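How to bring a folding robot into a holiday-let cleaning team

If your crew turns round flats between guests, clothes and linen probably eat more of your day than the hoovering does. At Muster we look after 16 flats, and since July we've been teaching a robot to help with folding. I love it! It has changed the shape of our shifts, so this guide is about the people side as much as the kit.

Step 1. Pick one job
Choose something your team does over and over. We chose left-behind clothes on the bed: pick up, lay flat, fold, stack. Write down how your cleaners really do it, including the shortcuts. Ours had a way of doing sleeves that wasn't on any sheet.

Step 2. Record it by hand
The robot learns from people, so the cleaners work with hand-held grippers and fold as they normally would. Start with a heap, the messier the better.

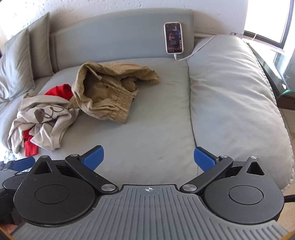

Keep early sessions short. Six folds and then a break worked for us – wrists get tired before you notice. Swap hands, swap people, and pay the time at the normal rate. Please don't squeeze it in at the end of a shift.

Step 3. Mix things up
Change the garment, the light and the side of the bed you start from. Open the curtains for one round and draw them for the next. Thin fabrics and thick ones behave very differently between two finger pads, and drawstrings are a small adventure of their own.

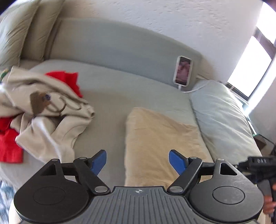 Let the cleaners choose the order too. They know which things turn up together in a real flat, and they get quite inventive about it. We had 143 usable recordings by the end of our first month and 358 by the end of the second.

Step 4. Agree what changes
Do this before the robot arrives. We wrote a one-page note saying that no hours would be cut, that folding time would move to checks and repairs, and that anyone could stop the machine. Leave room on the page for the team's own points. Ours asked for a proper training grade, and got it.

Step 5. Run side by side
Give the robot one pile and a person the next. Look at both stacks together at the end of the morning, and send the poor folds back to Step 2 for another round of recording.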